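The ship finance course, and why I think you should come

Last updated: August 2024

Dear all,

I had meant to write a short item this time, and those of you who have been reading this newsletter for a while will know how that usually goes. We have settled the programme for the autumn course on paying for small ships, it starts in October at our rooms in Skerkamley, and I should like to tell you properly what is in it, who is teaching it and why we have changed it so much from last year.

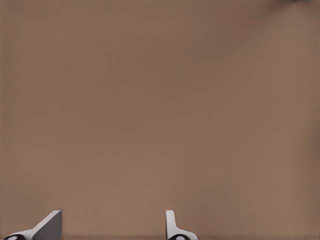
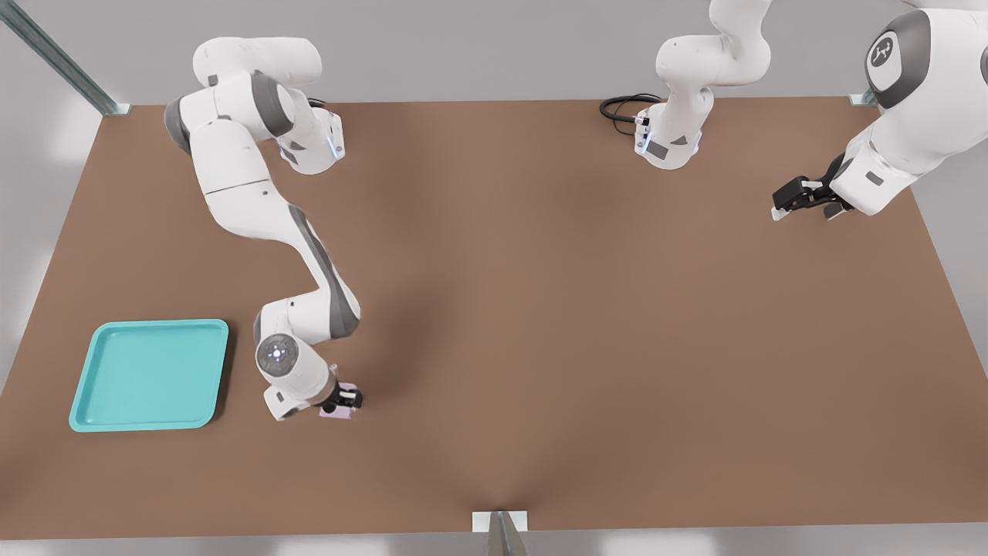 The first thing to say is that the course is longer. Last year we tried to fit everything into a single day, and by the middle of the afternoon poor Dezső Jakab was explaining mortgage registration to a room full of people who wanted their tea. He was very good about it, but several of you wrote afterwards to say that the last hour had gone over your heads, and I'm afraid it had gone over mine as well. So we have spread it across 2 days, with a proper supper in between, and Dezső has been moved to the first morning, when everyone is fresh and the coffee is strong.

The second thing is that we are starting from the owner's side of the table. Most courses on ship finance seem to be written by lenders for other lenders, and there is nothing wrong with that if you happen to be one. But most of our members run a handful of coasters or a ferry or a couple of workboats, and what they want to know is what a bank will ask them, what the words in the letter mean, and how much of their own money they will have to put in before anyone will talk to them. Napaporn Rungrueang has rewritten the opening session around exactly that. She spent a good many years arranging loans for small owners before she joined Atanasov, and she has kept (with the names taken out, of course) a lovely fat folder of the questions that caught people out.

She begins with cash flow. I know it sounds dull! But she has a way of going through a vessel's year month by month, with the weeks in dock and the quiet weeks when no cargo turns up, that makes you see at once where the trouble will come. A loan repaid in equal amounts every quarter looks very tidy on paper, and it can be a real burden to a ship that earns most of her money between spring and harvest. Lenders will often agree to a different pattern if they are asked early enough. After the papers have been signed it is a much harder conversation, and usually there is a fee attached.

Dezső then takes over with security, meaning the mortgage on the ship, the assignment of her insurances and earnings, and the guarantees that lenders like to have from the people behind the company. He will spend a fair while on personal guarantees. Please don't skip this part, even if you think you know it. One of our members signed what he took to be a limited guarantee and found some years later that the limit left out interest and costs, and he has kindly allowed Dezső to use the wording, so you will be able to read it for yourselves and see whether you would have spotted it. I read it three times and I didn't.

On the second day we turn to leasing, which has grown a good deal among the smaller owners. Rosalía Palacios is coming over from Isetti to take us through a sale and leaseback from beginning to end. The idea is simple enough: you sell the ship to a finance company, it charters her back to you for a fixed number of years, and at the end you may buy her again at a price agreed at the outset. The difficulties are all in the middle. Who pays if the rules on fuel or ballast water change halfway through? What happens if she is laid up for longer than the insurance will cover? Can you put her under another flag without asking? Rosalía has promised to bring a real contract, marked up, and to argue both sides of it.

After lunch Eusebio Llorente will talk about insurance as the lender sees it. Eusebio is a broker with Indar, and he gave us such a cheerful hour on hull cover last spring that I asked him back before he had got his coat on. He is going to explain the clauses that protect the bank even when the owner has done something foolish, and why you may find yourself paying for cover that you will never be able to claim on. He would also like to hear about deductibles. If yours has gone up at renewal, do bring the figures along, and he will tell you whether it seems out of line for a vessel of that size and age.

We have places for 58 people, and around 17 of those went to members who put their names down at the summer lunch. If you were one of them and your plans have changed, please let Binta Olaniyan know as soon as you can, as she has already begun a waiting list for the supper. The supper is a separate booking, by the way. I muddled that last year and we ended up with some of you sharing a pudding.

The fee covers both days, the printed notes and lunch. Firms sending more than one person pay less for the second, and we are keeping 10 places at half price for anyone in the first few years of working life, whether that is in a shipping office, at a bank or with one of the harbour firms. You needn't write an essay to apply. A few lines to Binta saying where you work and what you hope to learn will do very well, and an employer's letter is not needed.

There is some reading beforehand, though it isn't much. Napaporn will send out a made-up loan offer for an elderly coaster, and she asks that you go through it with a pencil and mark anything you would want changed before signing. Bring your copy with you, scribbles and all, since the first hour is given over to comparing them.

Binta is taking bookings now at the office, by telephone in the mornings or by email at any time. Do tell her about anything you can't eat, and whether you will need help finding somewhere to stay, as the guest houses near the harbour fill up quickly at that time of year.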